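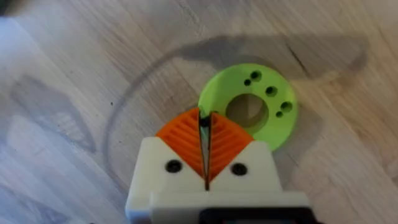
What do you do about a bright piece on a wooden floor when everything else has been put away? Pick it up last, and give it a place of its own near the door, low enough for a child to reach.

Marlies Rainer gives some version of that reply to most of the parents who write to her. She has been sorting other people's playrooms in Cernuvine for nine years, and she still starts every job by sitting on the floor.

"I want to know what is down there," she says. "Rings, lids, blocks, the one piece from a puzzle. Small flat things get left behind the most. You look across the room and don't see them."

Her own count, kept in a school notebook during one long job in September, came to 1,562 pieces in a single family home. The family had guessed 400. Of the pieces she wrote down, 291 belonged to sets that were missing at least one part. The parents kept most of those anyway.

The house was on Janska, a narrow street above the river, and the playroom doubled as the dining room. Rainer spent two days there. On the first she moved everything off the floor and onto old bedsheets, one for each kind of thing. Building pieces went on one, stacking toys and rings on another, cars on a third. A fourth sheet was for whatever did not fit, and it filled up before lunch.

On the second day the children came in and chose. They were allowed six boxes between them. What was left over went to the attic, to be swapped in after a month or two.

Érica Guimarães, whose two sons are four and seven, did the same thing in her apartment this summer without help. It took her most of a week of evenings. She used shallow trays instead of boxes after finding that the younger boy tipped out anything deeper than his forearm.

"With a tray he can see the ring he wants and take it," Guimarães says. "With a box he had to empty it. I was picking up the same things four times a day."

She also stopped using a rug in the play corner. Flat pieces slid under it, and she found two game counters and a hair clip there when she rolled it up. On bare boards she can sweep the whole corner toward the wall with a wide, soft broom and pick out the toys before the dust goes in the pan.

Color helps, according to Rainer. A strong green or yellow shows up on pale wood and can be spotted from a doorway. Beige and clear pieces are harder, and she asks families to store them higher up and bring them down one set at a time.

She charges by the day and limits herself to two homes a week. Her waiting list closed on Oct 24, 2018, and will open again after the holidays.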